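读书小组通讯 九月号 / 这期的人:Navarrete

先道歉,这期晚了。稿子是夜里十一点多才开始敲的,错字请包涵,别写信来骂,上回有人写了三页纸挑我的标点,我全看完了,有一半是对的。

这一栏说好每期讲一个写字的人,不讲作品梗概,梗概网上都有。讲这个人怎么过日子,怎么开始写,怎么不写了。上期讲的是写海员的那位,反响不错,也有人嫌太长。这期也不短。没办法。

Navarrete,小说家,也写过几年剧评,后来自己都不认。九月生人,所以放在九月号。出生的地方是个小港口,父亲管仓库,母亲在镇上学校教算术。家里没什么书,有一套缺了第四卷的百科,一本药草图谱,还有母亲批作业用的红铅笔。他后来说自己认字是从货单上认的,麻绳、桐油、咸鱼、煤。这话他在不同地方讲过好几遍,每遍货物都不一样,有一遍里还有钢琴。信不信随你们,反正早期那几个短篇里,货单是真多。

十二岁上寄宿学校。不喜欢。逃过一次,走到车站又自己走回去了,原因是饿。这件事后来写成《第二站台》,全篇没有一个人真正上车,编辑当年退稿的理由也是这个:怎么没人上车。他把退稿信留着,夹在字典里。

毕业以后没去念大学,进了Prarkitz,一家给船只做保险的公司,在理赔科抄文书。抄了九年。很多人写他的时候把这九年一笔带过,说是"谋生的岁月",我觉得不对。你去读他中期的东西,句子那么干,那么短,形容词几乎没有,就是抄理赔文书抄出来的。船名,日期,损失,签字。他写一个人死了也是这个写法。第一次读会觉得冷,读到第三遍受不了,得把书放下去倒杯水。

顺便说一句,上个月小组里吵过这个,说他这算不算冷漠。吵到最后也没结果。我的意见写在这里:不算。一个冷漠的人不会花两页纸写邻居家的狗怎么老的。

第一本长篇《盐税》,自己掏钱印的。印了200册。卖掉的,按他自己日记里记的,是70册,剩下的堆在房东的阁楼上,房东拿去垫过花盆。那70个买书的人里有一位在Drivetti做审稿,Drivetti当时还是个很小的出版社,两间屋子,楼下是修鞋的。这位审稿读完写了封信,就一句,问他还有没有别的。他有。抽屉里有两部半。

于是辞职。辞得很难看,科长以为他要去对手那边,扣了他半个月薪水。他也没解释。

接下来那几年是他写得最快的时候。《盐税》重印,然后是《灯塔看守的账本》,然后《北墙》。《北墙》我个人最喜欢,可是小组投票的时候只排在中间,行吧。故事简单,两兄弟分一栋房子,为一面墙吵了一辈子。墙最后怎么样了不能说,下个月要读,说了有人会跟我急。

关于他的婚姻。来信里问得最多的就是这个,我能说的不多。结过一次,八年,分开,两个人都没再提。她是做书籍装订的,手艺很好,《灯塔看守的账本》初版的装帧就出自她手,深蓝布面,书脊烫字。现在旧书市上这个版本要价很离谱。有人说他后期小说里那些不说话的女人都是写她,我不太同意,这种读法太省事了。小说里的人就是小说里的人,再说了,他笔下男的也不怎么说话。

剧评那一段简单带过。给一家日报写,每周一篇,写了三年多,得罪了几乎所有的剧院。有一篇通篇只讲他邻座的人在吃什么,对台上的戏一个字没提。据说那出戏当周就下了。他晚年出文集坚决不收剧评,说那时候年轻,刻薄当聪明使。可我得说,那几篇真好看。刻薄是刻薄,好看也是真好看。想读的跟我说一声,我有复印件,字有点糊。

再说手稿。这是我这次准备材料时最有意思的部分,本来只想写一段,结果查到半夜。他的手稿和信件后来归了Filutow,就是那个私人文献馆,在山上,坐车要转两趟,冬天不开门。馆方的目录我借来看了,薄薄一册,登记在册的共3,663件。其中信件占了大头,2,088封。想想看,一个笔下人物从来不爱开口的作家,自己写了两千多封信。

信写给谁?什么人都有。出版社,房东(垫花盆那位,两人后来居然成了朋友),读者,税务所。写给税务所的信尤其长,有理有据,语气非常客气,据看过的人讲,其中一封光是论证一张书桌究竟算家具还是算工具,就写了十一页。税务所回信两行。他把两行的回信也留着。

他留东西是有瘾的。车票,菜单,药方,撕下来的日历,别人的名片背后他记的半句话。《北墙》开头那句大家都会背的,最早就写在一张洗衣店的单子上,单子上还欠着两件衬衫没取。目录里它和衬衫记在同一条。编目的人真老实。

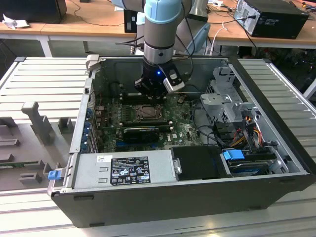
手稿本身呢,改得极凶。他用三种颜色的墨水,黑的写,红的删,绿的后悔。绿色就是把红色删掉的又要回来。有几页绿的比黑的还多,也不知道最后排字的是怎么认的。《盐税》的头一章他改了十七稿,改到最后跟第二稿差不太多,自己在页边写了一句粗话,这里不便登。

晚年搬回了港口。不是父母的老房子,那栋早卖了,是隔一条街租的,从窗口看得见老房子的后墙。有采访的人问他是不是故意的,他说便宜。

眼睛坏了以后就不怎么写长的了,口述过一部,没完成。口述这事他很不习惯,老说听见自己的声音就觉得在撒谎。剩下的几章提纲还在,Drivetti后来问过要不要找人续完,家里人没答应。我觉得没答应是对的。断在那里挺好,断的那个地方,主人公正在找钥匙。

最后那两年主要是散步,下棋,给来信的人回信,回得越来越短。有个中学生写信问他怎样才能写好文章,他回:先把桌子擦干净。那个学生后来做了牙医,信裱起来挂在诊所里,我是从一篇牙医写的回忆文章里看到的,写得居然不错。

几件杂事,挤在后面一起说。

下次读《北墙》,请至少读到第九章,读不完也可以来,但不许问结局。晚上七点,老地方,二楼。楼梯灯还是坏的,带个手电。

有两个译本,译者不同,页码对不上。我会发一张章节对照表,上次那张对照表第五章错了,抱歉抱谦,已经改过来。手里是旧表的请扔掉。

《第二站台》的复印件还剩几份,要的留言。《灯塔看守的账本》小组里只有一本在转,现在不知道转到谁手上了,拿着的人请看完往下传,不用包书皮,但是也别在浴缸里看。去年那本的教训大家都记得。

想去Filutow看手稿的,我在打听能不能约一个上午。他们一次放进去的人不多,要提前写信,要写真的纸信,邮件不理。回音到了我再通知。阅览室只准用铅笔,这条请先记住。

下期讲谁还没定。呼声比较高的是那位写侦探小说的老太太,也有人提写童谣的那位。两位的生平我都只知道个大概,手头谁有传记请借我两个星期,保证还,保证不折角。

就到这儿,要关灯了。

编的人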